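4.2 What people mean by "gray"

The trouble with asking people to name paint is that they answer. Of the 265 residents who returned our booklet, most wrote down a color word for every chip, including the chip we had left blank by a printing error, which was called "eggshell" in Larkley and "cheap" in Kuldale. We have excluded the blank from the counts, with regret.

The remaining 43 chips were chosen to crowd the dull end of the range. Earlier work on household color terms has tended to favor strong reds and blues, on which speakers agree so readily that there is little left to study. Gray is another matter. Walls, doors, filing cabinets and the better class of office carpet are sold under names that no buyer ever repeats, and the distance between the name on the can and the name used in the kitchen was what we hoped to measure.

It proved to be large. The Ramden trade card offers 12 pale grays, all with names suggesting weather or birds. Not one of these names was volunteered in any of the three towns. Respondents fell back on a small stock of plain words ("gray," "light gray," "grayish") and then, when pressed for more, on places: hospital, school hallway, my sister's bathroom. Strömberg has argued that place terms of this kind are a stage on the way to true color words. We would like to believe this, but we have not yet met a speaker who calls a sweater "hallway" and expects to be understood.

Mugo respondents differed from the others in one respect. They were far more willing to use two color words together, and far more willing to defend the pair in the margin, sometimes at length. One booklet contains a page and a half on the difference between "greenish gray" and "grayish green," with arrows. The writer holds that the second word is the real color and the first is an opinion. This is close to the position taken in Section 2, and a good deal shorter.

4.3 Disputed chips

Agreement was lowest where a gray leaned toward purple. Speakers who had named a dozen chips without complaint stopped here, crossed out, and started over. Several objected that the chip had changed since they last looked at it, a charge we take seriously, as the booklets were filled in at kitchen tables under whatever bulb was available.
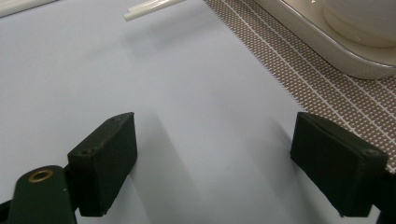 Figure 3. Pale lavender-gray with dark green.

Two habits seem to be at work. Some speakers name the hue first and treat paleness as an afterthought; others settle the paleness and never get to the hue. For the first group the broad surface in Figure 3 is a lavender, if a tired one, and for the second it is a light gray with something wrong with it. A dark neighbor complicates matters further. The green in the same figure is deep enough that a speaker might reasonably call it "dark" and go home, and we suspect that a pale color set beside it would be judged paler than it would alone. Our booklet, which gave each chip its own white page, cannot settle the point.

Roald Strömberg has suggested in correspondence that the whole difficulty would vanish if respondents were given a fixed list of terms to choose from. It would, along with the subject of this paper. We did try a short list on the Kuldale group as a closing exercise, and the result was a marked rise in the use of "other."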